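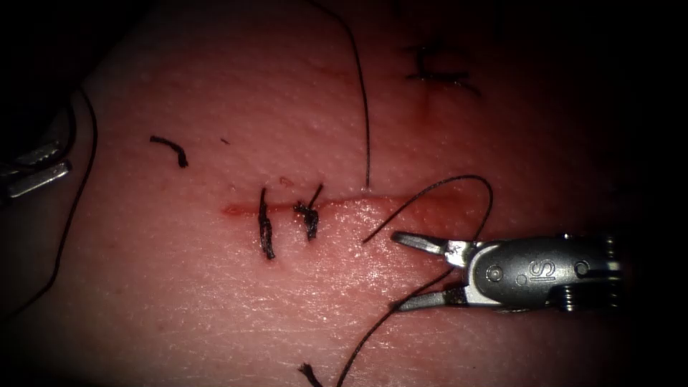

**From:** Thérèse Poirier
**To:** gripper-bench list
**Subject:** Re: Re: Clesevora jaws vs the old ones, first impressions

Ningsih, thanks for writing this up so quickly. I've quoted your message in full because Sutrisno only joined the list on Saturday and won't have it. My reply is underneath, and I'm afraid it's longer than yours and a good deal less cheerful.

> **From:** Ningsih Yusof
> **Subject:** Re: Clesevora jaws vs the old ones, first impressions
>
> Hello all,
>
> Quick report from the bench. We ran the Clesevora jaw inserts against our old serrated jaws on the suture pads, same operator (Fikri), same thread, same camera position. 30 stitches with each set.
>
> Short version: I like them. Fikri says the thread feels more secure in the new jaws, especially on the second throw, and he had fewer dropped tails. Median time per stitch went from 122 seconds to something noticeably shorter, I'll send the proper number when I've cleaned up the log.
>
> We had 3 failed stitches with the old jaws and 2 with the new ones. I know that isn't a big gap but it's going the right way.
>
> Downsides: the new inserts are a pain to seat, and you have to redo the closing calibration every time you swap.
>
> My vote would be to order a full set for both arms before the Clarncombe visit in February. Ysaline needs to know soon because of the lead time.
>
> Ningsih

Right. I'd like us to slow down before Ysaline spends any money.

**On the failures.** Three against two out of thirty is nothing. If Fikri had sneezed once in the second batch it would have been a draw. I don't mind the numbers being in the report, but please can we stop saying they go the right way. They don't go any way at all. If we want to claim a difference in failures we need a lot more stitches, and I suspect we'd be bored to tears before we had one.

**On the timing.** Which set went first? Your message doesn't say, and I think I know the answer. If Fikri did all the old-jaw stitches in the morning and all the new-jaw ones after lunch, then what you have measured is Fikri warming up. He'd not been on the console for weeks. I would expect anybody to get quicker over that many knots with no change of hardware whatever. We had exactly this with the Osman controller, when we congratulated ourselves on a lovely improvement and then lost all of it the moment we ran the sets in the other order.

Also, when does the clock stop? If it's at the last pull of the knot, say so. If it's when the tails are cut, then a chunk of that time has nothing to do with how the jaws hold thread. I went back through the stills and there are bits of trimmed thread lying about on the pad, so the cutting is clearly being done as you go along. I just can't tell whether it's in the number.

**On the pads.** Are we reusing them? There's a second, fainter cut line up at the top right on one, with a clump of old knots still in it, and the new row is being sewn further down. I don't object to saving money on pads, but the material near an old line has already been pulled about. If one set of jaws got the fresh areas and the other got what was left over, that's another thing muddled in with the result. Also, loose ends near a wound line are just the sort of thing an open jaw picks up by mistake. Fresh pad for each set, please, or at least split each pad evenly between them.

**On spacing.** The first two stitches on that same line sit close together, and then the whole right-hand part is still open. Fine for practice. For a comparison I'd want the entry points marked beforehand so that every stitch is the same job. At the moment the operator chooses where to go next, and a tired operator will choose the easy spot. I would.

**On "feels more secure".** I take Fikri's hands seriously, and I'd sooner have his opinion than most data sheets. But he knew which jaws were on. There's no haptic feedback on our setup, so what he's feeling is what he's seeing, and what he's seeing is a bit of black thread against a bright pad with the edges dropping off into the dark. Could somebody else swap the inserts and not tell him? He'd probably guess from the look of them, I grant you. In that case get a second person to score the recordings for slips, without the notes in front of them. Sutrisno, you're new and have no stake in this, so congratulations.

**On the lighting.** This is my own hobby horse, so skip it if you like. The middle of the pad is lovely, you can see every pore. The left-hand gripper, though, spends its time out in the gloom with only the tips showing. If a tail gets dropped over there, will anyone scoring it see the moment it goes? I'd move the camera or spread the light before changing a single jaw. The Gumivari ring light is still in the cupboard and it cost us nothing.

**On calibration.** You put this last and I'd put it first. If the closing point is reset with every swap, then the old jaws might have been closing a touch short all along and the new ones only look better by being freshly set. Did you recalibrate the *old* jaws before their run? If you didn't, I'm sorry, but I don't think the comparison tells us anything and we should do it again.

What I'd suggest instead:

- recalibrate before every block, whichever jaws are on
- blocks of five stitches, alternating old and new
- two operators, Fikri plus Ysaline if she's willing
- marked entry points
- clock starts at first bite, stops at final pull, cutting not included
- write down every regrasp, even the ones that come good

It's a day and a half of work. I'll do the marking up and the jaw swaps myself.

Ysaline, could you ask Clesevora whether they'd hold the price until we've done it? If they won't, I'd still wait. I have sat through enough visits where we showed off a new part and spent the afternoon explaining why it didn't do what it did the week before.

Ningsih, none of this is a complaint about the work, and please do send the raw log even if it's a mess. I'd particularly like to see the times in the order they were done.

Thérèse

PS. Who has the small torque driver? It isn't in the drawer and I'll need it for the inserts.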